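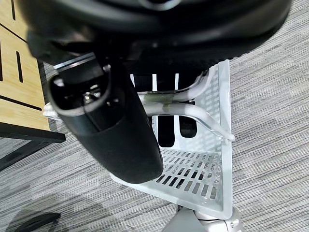 Section 13. Setting Up and Caring for the Basket Stand

Category: Guides > Worktables > Fittings
Home Guides Parts Service Contact

This section applies to the white basket and stand supplied for use on the slotted wooden worktables at Drinddale. It covers placement, assembly, daily use, cleaning, and storage. It should be read together with the general worktable instructions in Section 8. Questions concerning the text of this section should be directed to Fionnuala Quinlan, Guides and Records.

Before You Start

Confirm that the following parts are present and undamaged:

- the white metal basket, with perforated floor and sides
- the stand base, light gray and white, with its round collar
- the curved support
- the two curved rods, clear plastic

If a part is missing, do not substitute a part from another stand. Parts are not always interchangeable between older and newer deliveries. Complete a parts request and leave it with Roel Geerts at the service desk. The basket may not be used until the replacement has been received and fitted.

Caution: Pass the back of a gloved hand along the rim and along the edges of the perforations before first use. A basket with a raised or sharp edge must be returned to the service desk. Users are not permitted to file or sand the metal.

Note: The clear rods scratch easily. Keep them in their paper sleeve until step 9 of the assembly procedure.

Placing the Stand

1. Clear a section of the tabletop large enough for the stand and for the user's forearms on either side of it.

2. Wipe the tabletop with a dry cloth. Pay particular attention to the narrow slots, where crumbs of packing material and short ends of tape tend to collect. A soft brush may be drawn along each slot. Metal tools may not be used for this purpose.

3. Set the stand base on the tabletop so that it bears fully on the wood. The base must not straddle a slot if a solid area is available.

4. Press lightly on opposite sides of the base. If it rocks, move it a short distance and try again. Folded paper or card must not be placed under the base to level it.

5. Check that a person seated at the table can see into the basket without rising. Where the table is used by persons of differing heights, the lowest seat decides the position.

Assembling the Basket and Rods

6. Inspect the round collar. It should be clean on the inside and should show no cracks.

7. Bring the curved support to the collar and seat it by hand. Moderate pressure is sufficient. If the support does not seat, remove it, turn it slightly, and repeat. Do not strike it.

8. Hold the basket by its side walls and lower it onto the support. The floor of the basket should be level when viewed from the front. Do not lift or carry the basket by the rods or by the small white bracket.

9. Take the clear rods from their sleeve. Hold each rod near its middle, where it is least likely to twist in the hand. Fit the upper rod first, with its curled end toward the white frame.

10. Fit the lower rod with the hooked end turned down toward the rim. The rods pass close to each other over the basket. They may be near enough to touch but must not press against one another.

11. Release both rods and wait a moment. A rod that springs out of position has been fitted under strain and should be refitted. Repeated springing should be reported.

Caution: The rods are plastic and will break if they are bent beyond their natural curve. Do not warm a rod in order to reshape it. Keep the face well back while fitting or removing a rod.

Note: A faint tint may be noticed where the two rods pass each other, particularly under overhead lighting. This has no bearing on use and need not be reported. Clouding that spreads along the length of a rod is a different matter and should be brought to the service desk.

Checking the Assembly

12. Place one hand flat on the tabletop and with the other apply gentle pressure to the front rim. The stand should neither tip nor slide.

13. Place the 200 gram test weight from the table drawer at the center of the basket floor. Look at the basket from the front and then from one side. Some slight movement as the weight is set down is acceptable. A visible lean is not. Remove the test weight and return it to the drawer.

When both checks have been passed, initial the card kept with the table. Cards are collected each Thursday.

Daily Use

The basket is intended for light, dry articles that are in current use at the table. It is not intended for permanent storage. Articles should be laid on the floor of the basket and should not be stacked above the rim. Heavier articles, where permitted at all, go toward the middle.

Small articles may pass through the slots in the floor or catch in the perforated sides. Pins, washers, loose beads, and similar items must be kept in a closed container, and the container placed in the basket. The dark area beneath the basket can make a dropped item difficult to find, and a hand lamp is kept in the Tultley cabinet for this reason.

Nothing may be hung from the rods. This includes labels, lanyards, cloths, and cable ties. Where a basket must be identified, a paper label may be attached to the front lip with removable tape — never to a rod, and never across the perforations.

When reaching into the basket, approach from the front and pass the hand beneath or beside the rods. If the rods prevent an article from being taken out freely, remove the rods in the order given under Storage and refit them afterward. Do not pull the article through.

Liquids, open jars, and damp cloths are not to be placed in the basket. If a spill occurs, lift the basket away at once and dry the tabletop first, including the slots. Wood that has been left wet at a slot edge will swell, and the damage cannot be repaired on site.

Cleaning

Clean the basket at the end of any day on which it has been used, and more fully once a month.

1. Empty the basket and remove the rods.

2. Lift the basket from the support and carry it to the sink area. The stand base remains on the table and is wiped in place.

3. Brush the floor of the basket from the upper side, then turn it over and brush from beneath. Work along the rows of slots.

4. Wash with lukewarm water and a mild dish soap. Scouring pads, bleach, and abrasive powders are not permitted.

5. Rinse and stand the basket on its side on a folded towel until completely dry.

6. Wipe each rod with a soft, slightly damp cloth, moving in one direction only. Dry immediately. Alcohol and glass cleaner must not be used on the rods.

7. Wipe the collar and the curved support with a dry cloth.

Caution: Do not place any part in a dishwasher.

Marks on the white finish that remain after washing should be left alone. Jeanine Verhoeven will advise whether a basket can stay in service or should be exchanged. Paint or correction fluid may not be used to cover a mark.

Storage

Where a table will be out of use for longer than one week, and in every case during the August closing, the stand is to be taken apart. Remove the lower rod, then the upper rod, then the basket, then the curved support. Place the rods together in their sleeve and lay the sleeve inside the basket. The base is stored separately on the lower shelf of the Dierckx rack with the collar facing up.

Baskets may be nested no more than three deep, with a sheet of tissue between them. Rods must be removed before nesting.

Common Difficulties

The basket sits unevenly. Repeat steps 7 and 8. Where the difficulty persists, check the base for movement as described in step 4.

A rod will not stay in place. Compare the two rods and confirm that they have not been exchanged. The hooked end belongs to the lower rod.

The stand slides on the tabletop. Clean and dry both the wood and the underside of the base. Adhesive pads may be fitted only by Ok-hee Byun or another member of the service staff.

The perforations are blocked. Soak the basket for a short time in lukewarm water and brush again. Do not push wire or a blade through the slots.

Continue to Section 14, Drawers and Drawer Inserts.

Cluvau Worktable Guides | Contact the service desk | All rights reserved | Back to top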